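Clearing and keeping a kitchen worktop clear

Worktops fill up because they are the right height. Anything carried into the kitchen gets put down there first, and most of it stays. The tips on this page are for a family kitchen with an ordinary amount of storage and a run of worktop that also has to serve as a post tray, a toy shelf and a place to unpack the shopping.

Start with the whole surface

Do one full clear before trying to keep up any routine. Pick a time when no meal is due for a couple of hours. Mid-afternoon suits most households. Bring a bin bag, a recycling box, and one empty washing-up bowl or tray for things that live in other rooms.

Work from one end to the other. Pick up each item once and decide. Rubbish goes in the bag, packaging that your council takes goes in the box, and anything that belongs upstairs or in the living room goes in the bowl. Things that belong in the kitchen go straight to their cupboard. If a thing has no cupboard, leave it at the far end until last.

Don't stop to sort the cupboards while you're at it. You will end up with two messes.

Wrappers and packets

Empty packets are the easiest part and should go first. Flatten them as you go so they don't fill the bag with air. Check inside before you throw them out, as children put half-eaten things back and small toys find their way in.

Half-full packets need closing. A clothes peg does as well as a bought clip. Fold the top over twice, press out the air and peg it in the middle. For biscuits and cereal, tip the contents into a tin or tub if you have one going spare. Cut the date off the packet and tape it to the lid.

Soft, shiny plastic wrappers are not taken in most kerbside boxes. Keep a carrier bag on the back of a cupboard door for them and drop it off at a supermarket collection point when it is full.

Lids

Loose lids collect on worktops more than almost anything else. A jar is opened, the lid is put down face up, something is put on top of it, and the jar goes back in the fridge with cling film over it.

Gather every lid in the kitchen at the same time, then bring out every jar, tub and bottle that is missing one. Match what you can. Lids without a container can be kept for a month in a shallow box, then thrown away. Containers without a lid can hold pens or string, or go in the recycling.

Wash lids separately from the jars. Food gets caught in the ridges on the inside of the rim, and a dishwasher often misses it. Use an old toothbrush and warm soapy water, rinse, and stand the lids on edge in the rack to drain. Tomato and curry will stain a white lining. A paste of bicarbonate of soda and water left on for an hour takes most of the colour out. Throw away any lid with rust or with a lining that is coming loose.

We keep ours upright in a Dullel letter rack inside the pan cupboard. Any rack with narrow slots will do.

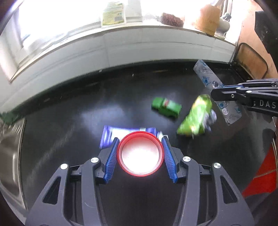 What is the quickest way to deal with a worktop when there is only time for one job?

Take off everything that is rubbish and leave the rest. An empty wrapper needs no decision and no cupboard space, and clearing the packaging usually frees enough room to prepare a meal. Toys, lids and post can be pushed to one end until the evening.

Toys in the kitchen

Small toys come into the kitchen with the children who own them, and it is not worth trying to stop it. A toy car will turn up next to the bread whatever the rule is. Give them one place. A basket on the floor by the door works, or a low drawer if you have one. Anything found on the worktop goes in there, and the basket goes back to the bedroom once a day.

Keep toys away from the hob and the edge of the sink. Sticky ones can be wiped with a cloth wrung out in warm water and washing-up liquid. Don't soak anything with metal axles or a battery compartment, and dry the wheels with a bit of kitchen roll.

If crumbs get into the wheels of a car, a dry pastry brush gets them out.

Cleaning a dark, shiny worktop

Glossy black shows everything. Crumbs, fingerprints and dried water marks are all easier to see than on a pale or speckled surface, and a wipe with the dishcloth tends to make it worse.

Sweep the crumbs off first with a dry cloth or a soft brush. Dragging them about under a wet cloth can leave fine scratches. Then wash with warm water and a small drop of washing-up liquid. Too much liquid is the usual cause of smears. Go over it again with a clean damp cloth, and dry straight away with a second cloth, in straight lines from back to front.

For daily use, put 200 ml of water in a spray bottle with two drops of washing-up liquid and shake gently. Don't use vinegar or lemon on natural stone. It can dull the polish and the mark will not come out. If you don't know what your worktop is made of, stick to soap and water. Scouring pads and cream cleaners should stay away from any gloss finish.

Microfibre cloths are best for drying. We have used the Omis ones and the plain ones from the market and couldn't tell them apart after a few washes. Wash them without fabric softener, as it leaves a film that ends up back on the worktop.

Look at the surface from a low angle by the window when you've finished. Smears that are invisible from above show up at once.

Keeping it clear

Once a day is enough. After the evening meal, before the kettle goes on, take everything off the worktop that isn't the kettle, the toaster or the bread bin. It takes 6 minutes in our kitchen on a normal day and longer after a big shop.

Leave one empty stretch next to the cooker and treat it as part of the cooker. Nothing gets put down there, including keys.

Unpack shopping on the table if you have one. Bags emptied onto the worktop leave their outer packaging behind. Take multipacks out of their wrap as you put them away and bin the wrap at the same time.

Post can go in a single tray on top of the fridge. Go through it when you put the bins out.

Reusing tubs and lids

Round plastic lids make decent saucers under small plant pots, as long as the rim has no splits. They will also catch drips under a bottle of cooking oil. Larger ones can go under paint tins in the shed. Don't use them in the microwave or as a pan stand.

Tubs with matching lids are good for freezing single portions. Leave a finger's width at the top and write the month on the lid in pencil, which washes off most plastic with a damp cloth.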